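Policy does fine on toy food, drops off when the counter is cluttered. More demos or different demos? 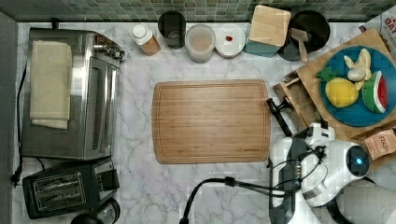

Our counter setup, board in the middle, toy fruit on the plate to the right.

Posted by tmarlow_lab

We train a pick-and-place policy by imitation. The task is to move one piece of toy food from the plate to the cutting board. We have 400 teleoperated demos, all collected on this counter with the appliances left where they are. With the layout unchanged it works most of the time. If I move the plate to the other side of the board, the arm still reaches for the old spot. The Brullik paper reports good transfer with up to 3,000 demos, but we have one operator and can't collect that many. Is there a cheaper fix?

Chae-won Kwak

Your policy has probably learned the position of the plate and not much else. I would stop adding demos in the same layout. We had this on the Cendari task set and got further with 6 layouts and fewer demos in each one than with a single layout and a large pile of demos. Move the plate and the board between episodes, and turn the plate too. Leave the toaster oven alone for now, it is too big to be worth the trouble.

Also hold out 2 layouts that never go into training and report those separately. If you only report the average, the fixed layout hides the problem. Check the wrist view as well. If you drop the overhead view for a test run and the arm goes to the same wrong place, you are likely replaying a trajectory.

gripper_notes

Agree on the layouts. Random crops helped us a little, color jitter did nothing I could measure. Start the arm from a different pose each time or it will key on that instead.

pdunn

Same problem here on the Gakmont arm. Did you ever try a bigger model?

Contact the moderators | Copyright Tokgöz Robotics Help | Back to top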